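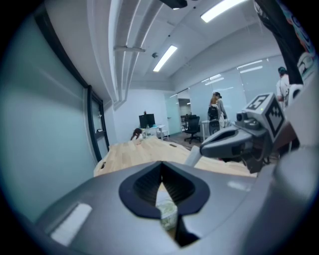
The long table at the Dhillon office, 1/28/24

New room, same big table at Dhillon

I dropped in on the Dhillon lot at their new office in Gilulthorpe, and the first thing I have to tell you about is the table. It's a long light wooden one with a lovely visible grain, and it runs off towards the back of the room as if it had been waiting for a banquet! White walls, white ceiling, a long white duct overhead, and then that frosted glass in a pale teal with black frames, so you get a bit of colour without anyone having to paint anything.

The move from Andodthorpe took most of June and then dragged on in dribs and drabs (the kettle came last, I'm told, and there was nearly a mutiny). Yvette Gill showed me round and said the table cost 300 pounds second-hand, plus another 200 to get it up the stairs, legs off, with four people swearing at the bend on the landing.
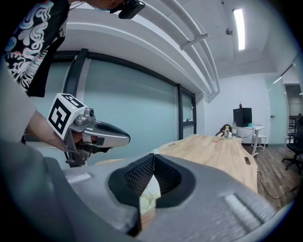 I asked about the glass, as I'd have worried about feeling shut in, but Yvette says the frosting lets plenty of daylight through and stops you watching people walk past all afternoon. It came with the lease. The black frames do show fingerprints, she admitted, and there's a cloth in the cupboard that gets a lot of use.

The neighbours are getting something out of it too. The office opens for an evening look-round next month, tea and biscuits provided, and the table will be cleared for the street's model village, which has 1,871 pieces and has never been laid out in one go. I can't wait to see whether it fits. My own guess is that the church ends up on a windowsill somewhere.
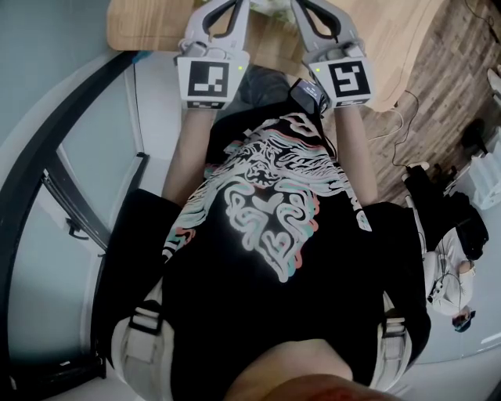

Thaddeus Lindqvist reckons the table is long enough but too narrow, and would rather see the village go on the floor at Vorholm Hall, where it could be left up for a week. He's coming to the look-round all the same, and he's promised to bring the railway station, which has been in his loft since the last time it was mended.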